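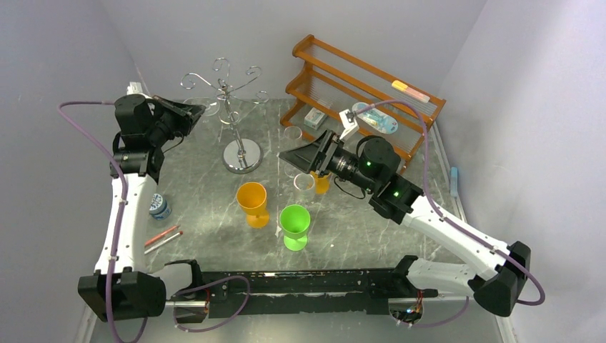
Swap the purple lead before touching the software, was the first comment on the shared page this morning, because the last time an arm dropped out in the middle of a run it was a lead and we spent a week reading code.

Lirnham bench > Notebooks > Two-arm table > Faults

Friday, December 22, 2023

Right arm dropped out again during the glassware runs. Same as in November: the gripper stops answering, the arm holds for a moment, then the brakes come on and the shoulder gives a clunk. Left arm carries on with its move until somebody presses the stop. That second part bothers me more than the first.

Log for today. Run 877 failed with the gripper link lost. Restarted, no changes made, good up to run 973, then the same message. Gap in the messages before the second trip was 77 ms. First one wasn't recorded properly because the logger had filled its disk (cleared now, please keep an eye on it).

Nothing broken, nobody near the table either time. The right gripper was low over the glasses with its fingers closed when it stopped the second time, and I left it there while I had a look. One of the clear glasses had to be slid out by hand from the far side before I could back the arm off. Brakes were on and the stop was pressed in. Please don't do this with the stop out, even if the arm looks dead.

What I checked:

Purple lead on the right arm, from the wrist bracket down to the elbow. No nicks that I can see or feel. It is tight where it goes round the elbow when the arm is folded, more so than on the left.

Open base on the right arm. Pulled gently on the red and orange wires, none came away. One of the other connectors was not fully home. Pushed it in until it clicked. Can't say if that is the fault or if I moved it while looking.

Thin black wire under the wrist. Hangs lower than I would like but does not reach the glasses in any pose we use.

Power supply. Steady at idle. Not measured under load, meter was out on the Munditz job.

After reseating the connector I ran the arm through the elbow fold 8 times at half speed with nothing asked of the gripper. No dropouts. That is not much of a test and I would not call it fixed.

About the left arm carrying on. The stop signal from one arm is supposed to halt both. Read through the Punell controller settings and the shared halt is ticked for a joint fault but not for a lost gripper. I think it has been like that since the table was set up. Changed it on both sides and saved. Tried it by pulling the right gripper lead at slow speed with the left arm moving up and down over the empty side of its travel, well away from the stand. Both halted. Repeated with the left lead, both halted.

To do, first week back:

- fit the spare lead on the right arm with more slack at the elbow
- move the clip below the elbow, or leave it off
- cover for both open bases, drawing is in the Rebelo folder
- measure the supply with both arms moving
- plastic goblets only until all of that is done, no glass

The error text says "link lost" for a loose plug and for a slow reply alike. Would be worth splitting into two messages if anyone is in that file anyway.

Table left powered down with the stop pressed in. Tag is on the switch. Key is in the drawer with the meter leads.

Recent entries
Right gripper not closing fully, new finger pads
Glass stand tips when pushed from the side
Punell controller: settings backup
Rebelo base covers, first sketch
Logger disk full, what to delete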